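Midberg Opens Overnight Motorhome Park in Gistmont

Forty serviced sites available to self-drive travelers from September

GISTMONT – Midberg, the motorhome and camper rental company, today announced the opening of an overnight park for self-drive travelers at the edge of Gistmont. The park has 40 serviced sites and will accept its first guests in September. It is open to Midberg rental customers and to owners of private vehicles on the same terms.

Each site has a level gravel pad, an electrical hookup and a drinking water tap. A shared service building contains showers, a laundry room and a covered kitchen with four sinks. A drive-through waste station is located beside the exit and may be used by guests at any time of day or night.

"Our customers have asked us for a place to spend their first night close to the rental depot," said Gisela Cáceres, Director of Operations at Midberg. "Many of them arrive on an afternoon flight and have never driven a vehicle of this size. They can now pick up their keys, drive 3 miles, and have dinner before dark."

Staff will be on hand each evening to show new renters how to connect power, fill the fresh water tank and light the stove. The session is free of charge and lasts 40 minutes. Printed guides will also be kept at the front desk.

Reservations will be handled through Pirnero, the booking service already used for Midberg rentals. Guests who rent a vehicle for a week or longer will receive their first night at the park at no cost. The maximum stay is 3 nights between June and September. Quiet hours begin at 10 p.m., and generators may not be used on the property.

"We looked closely at turning space and at the width of the gate," said Ojārs Rätsep, who led the site design. "Our longest motorhome can enter, park and leave without backing up."

The company has also planted 70 young trees along the northern boundary – a condition of the town's approval – and has set aside 4,000 square feet for a picnic lawn. Dogs are welcome on a leash in all areas except the service building.

Streets and roadside parking
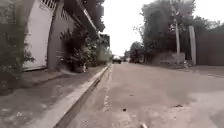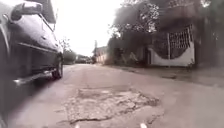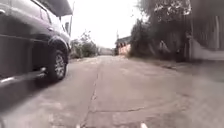
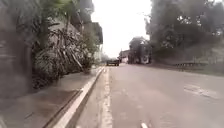 Check-in is open from 2 p.m. to 9 p.m. daily. Guests who expect to arrive later should call the front desk before 6 p.m. to receive a gate code. Sites not claimed by 9 a.m. the following morning will be released. A small shop selling propane, ice and basic groceries will open each day except Sunday.

Media inquiries and requests for site visits should be directed to Malathi Amin, Communications Manager, Midberg, Gistmont office.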